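Pondilex Box Reuse Study
Progress report to Zelero
Prepared by Murali Kurup, Grakik
29 September 2020

1. Status

The study is on schedule for two of its three work packages. Work package 1 (supplier interviews and inventory of box grades) is complete. Work package 2 (strength testing of used corrugated boxes) is under way and has produced usable data for the most common grade. Work package 3 (cost model) started late and is the subject of section 6.

Spending to date is 67 percent of the approved budget. The test fixtures were bought early at the supplier's old price, which moved some cost forward from the next period. No change to the total is requested.

2. Background

The grant agreement asks whether single-wall corrugated boxes can be used more than once in regional distribution without an increase in damaged goods. Most of the published work we have reviewed deals with recycled fiber content in new board. Much less deals with what happens to a finished box after it has been taped, stacked, opened, flattened and taped again. That second question is the one the participating shippers need answered, and the test plan was written around it.

A box loses strength in several ways. The score lines at the flaps and corners weaken each time they are folded. Tape pulls fibers off the outer liner when it is removed. The flutes are crushed locally where a box has been gripped, strapped or set down on something narrower than its base. Board also takes up moisture from the air, and some of the stiffness lost that way does not come back when the board dries. The study treats these as separate effects where it can and records them together where it cannot.

3. Work package 1: interviews and inventory

We spoke with 31 businesses that ship goods in single-wall boxes. Most are small wholesalers. A few are manufacturers that send parts to their own branches and get the boxes back on the return trip.

Reuse is already common but almost never recorded. A typical answer was that boxes in good shape go back on the shelf and the others go in the baler, with the decision left to whoever is unpacking. Few of the businesses had a written rule for that decision. The rules we did see relied on appearance: no tears, no stains, no old labels. Several shippers reject boxes over leftover labels alone, as a carrier may scan the wrong barcode. We had not expected labels to come up as often as they did, and a short section on label removal has been added to the outline of the final guidance.

Box grades turned out to be harder to establish than planned. The maker's certificate printed on the bottom flap is often covered by tape by the time the box reaches its second user. Where it could not be read, we measured board thickness and flute spacing and assigned a probable grade. These boxes are flagged in the data set and will be reported separately.

The inventory spreadsheet was sent to Zelero with the previous invoice. Two corrections have been made since then. One supplier had been entered under both its trade name and its legal name, and the size codes for half-slotted boxes had been merged with those for regular slotted boxes. Neither correction affects the sampling plan.

4. Work package 2: strength testing

The target is 1,000 used boxes over the life of the study, taken from the sizes most often named in the interviews. Collection is going well. Testing is slower than collection, mainly because of conditioning time. Each box has to rest in the climate room before it is compressed, and the room holds fewer assembled boxes than the original schedule assumed. Boxes are now conditioned flat and assembled shortly before the test. A small comparison showed no meaningful difference in results between the two methods, and the comparison data will be included as an appendix to the final report.

Each box receives a condition score before testing. The score covers corners, flaps, panels and tape damage. Two people score each box independently without seeing the other's sheet. Agreement on corners and panels is good. Agreement on tape damage was poor at first and improved after the scoring guide was rewritten with sample photographs for each level. Boxes scored under the old guide will be used in the strength results but left out of any analysis that depends on the tape score.

Part of the material is kept at the Gounder building, where boxes are opened and prepared before they are sent on for conditioning.

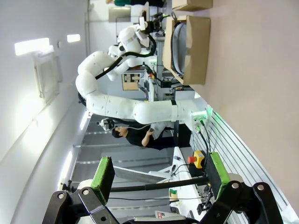
Figure 1. Open cardboard box at Gounder.

The preliminary results for the most common grade can be stated as follows. They should be treated as provisional until the remaining sizes have been tested.

Corner condition is the best single predictor of compression strength. A box with one visibly crushed corner performs noticeably worse than a box with moderate wear spread over all of its panels. This matters for practice, as most of the informal rules we heard about give more attention to the large panels, where printing and stains are easy to see.

Tape damage on the top flaps has little effect on stacking strength. Tape damage across the bottom seam has more, although the mechanism is different: the bottom bulges under load, and the failure is one of the closure and does not start in the walls. Adding a second strip of tape recovers part of the difference. We have not yet tested water-activated tape on used board, where adhesion to a torn liner is a known concern.

Age by itself tells us very little. Boxes that had been stored flat and dry for a long time performed much like recent ones. Boxes stored on a concrete floor without a pallet did not, and the weakening was concentrated along the edge that had faced the floor.

5. Data handling

Test records are entered on the day of the test and checked against the machine printout at the end of each batch. One batch had to be repeated after the load cell was found to be drifting. The affected records have been marked invalid and kept in the archive. The load cell has been recalibrated, and a check weight is now used at the start and end of every batch.

Shipper names are replaced by codes in all working files. The key is held separately by Grakik. One participant has asked that its box sizes also be withheld, as the dimensions would identify the product. We have agreed to report those boxes by size class only.

6. Work package 3: cost model

The cost model compares the purchase price of a new box with the cost of inspecting, relabeling, storing and refilling a used one. The structure of the model is done. The inputs are incomplete.

Labor is the largest uncertainty. Inspection takes very little time per box when it is done as part of unpacking, and considerably more when used boxes are collected first and sorted later. The businesses we interviewed do both, sometimes in the same building. We had planned to use a single average figure. That would hide the one variable that managers can easily change, so the model now treats the two methods as separate cases.

Storage is the second open item. Flattened used boxes do not stack as tightly as new ones -- in our own store they take up roughly 2 times the height of the same quantity of new stock -- and a shipper with little floor space may find that this outweighs the saving. We need figures from more sites before this can be put into the model with any confidence.

Damage claims are the third. Several participants have offered access to their claims records. The records are useful but do not say whether the box involved was new or used. One shipper has agreed to mark used boxes with a stamp on the side panel for a trial period, which would allow claims to be matched to box history. The trial is planned for November.

7. Issues and changes

The climate room will be out of service for planned maintenance at the end of the next quarter. Testing of the larger sizes has been moved ahead of it, and the smaller sizes, which need less conditioning space, will follow.

The supplier of our reference boxes has changed its liner paper. The new boxes meet the same nominal specification, but their compression results are slightly higher than those of the earlier lot. To avoid a false comparison, used boxes will be compared only with reference boxes from the earlier lot, of which we hold enough for the rest of the program. The later lot will be kept for the tape tests.

Double-wall boxes remain outside the scope. Three of the larger participants have asked about them. We can provide a cost estimate for an extension if Zelero wishes, but no work has been done on this and none is charged to the current grant.

8. Work planned for the next period

Complete compression testing of the larger sizes.
Begin tests with water-activated tape on used board.
Start the stamp trial and agree on the format of the claims extract.
Collect storage and labor figures from additional sites for the cost model.
Circulate the revised scoring guide to participating shippers for comment.

9. Decisions requested from Zelero

Approval is requested to move the cost model deliverable back by one reporting period, so that it can include results from the stamp trial. The final report date would not change. We also ask for confirmation that size-class reporting is acceptable for the participant mentioned in section 5.

Questions on the test data or the budget table should be sent to Murali Kurup at Grakik. The budget table is attached as a separate file.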